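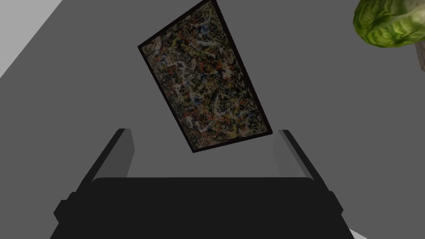 Fig. 1. Computer rendering: a black two-fingered gripper, fingers angled upward.

Walking Tours of Historic Towns, Unit 4
The upper town of Trurkmont
Notes prepared by Yolandi Oosthuizen

Welcome back, everyone! Last time we left our imaginary visitors at the river landing in Trurkmont, a little out of breath already, and today we take them up the hill. Please have your town plan open beside you as you read, and do mark the route in pencil (you will change your mind at least twice, I always do).

The climb starts at the Sallell Gate. It is the smaller of the two surviving gates and, to my mind, much the prettier one, with its low arch and the worn stone bench just inside where the toll keeper used to sit. From here the lane rises 40 meters to the chapel square, and it is cobbled all the way, so a group with older walkers will want a good long stop halfway, at the fountain.

At the square, give people time to look around before you start talking. The Siriwan Chapel is on your left as you come in. The nave is early and very plain, the side altar was added much later by a family of salt merchants, and the two parts have never quite matched. Visitors nearly always ask about the painted ceiling. It has 544 panels, each with a different plant, and the restorers finished cleaning them in 2000. Mornings are best for seeing the colors — the light comes in low through the east window and reaches nearly to the organ loft.

Behind the chapel a flight of steps takes you to the Pustero Tower. The door is low and the stairs are narrow, so send people up in small groups and keep the others busy with the story of the bell, which we covered in Unit 3. The town archive in the ground floor room holds 850 letters from the old market court, and a few are usually laid out in the glass case. Read one aloud if you can manage the handwriting!

For next class
Write out your own commentary for the stretch from the gate to the fountain, one page at most, and practice it standing up. Bring comfortable shoes in November, when we walk the whole route together. We meet at the landing at 9:30.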